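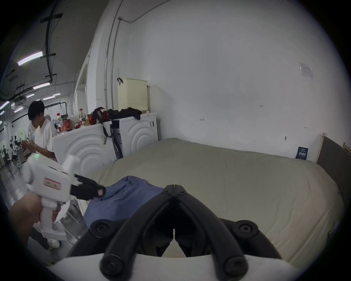 Bed making and sheet folding: the questions I get asked most

Can I really fold a big sheet on the bed?

Yes, and I wish I'd started years ago! I used to stand in the hallway with my arms stretched out like a scarecrow, and the bottom of the sheet still swept up every bit of fluff going. Now I get the fitted sheet on the mattress first, throw the flat one on top of it and fold it there. The mattress is your table.

Mine always ends up as a rope. What am I doing wrong?

Probably pulling from the wrong places. If you've got hold of a bit of the middle at one end and a corner at the other, the sheet will twist into one long wrinkly band, however hard you tug.

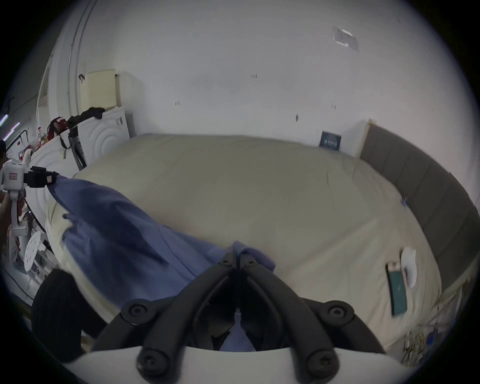
Let it go slack, find two corners on the same short side and open that edge out before you do anything else. Once one edge is flat the rest follows fairly easily – a gentle shake, then walk the other two corners down to the foot of the bed.

Is it easier with two people?

Much. One at each end, corners to corners, and agree beforehand who's doing the walking. In our old flat in Mundale we did it without a word and met in the middle with the sheet inside out (more than once, I'm afraid).

What if I'm on my own?

Pin one corner down with something that won't slide. A heavy book will do, or a clip on the edge of the mattress if you've got one that grips properly. Then work away from it, smoothing as you go.

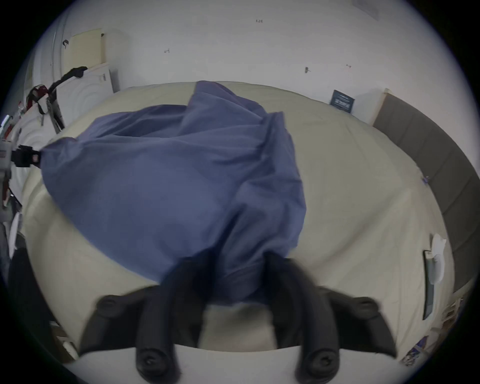 Don't worry about the creases in the middle at this stage, just get the outside edges lying straight. Fold it in half lengthwise, then in half again, then bring the short ends together. I press down with my forearms between folds. It's not elegant but it does the job.

Do you iron your sheets?

No. I did it once, in February, when my mother-in-law was coming to stay. It took me 40 minutes and she slept in the other room.

Should the fitted sheet and the flat sheet match?

Only if you want them to. I like a plain pale one underneath and something blue over it, and it means I can tell at a glance which is which in the cupboard.

How many sets do I need?

I keep 2 for each bed, one on and one put away. My aunt in Illey has a whole chest of them and still uses the same favourite.

Page last updated Sep 12, 2022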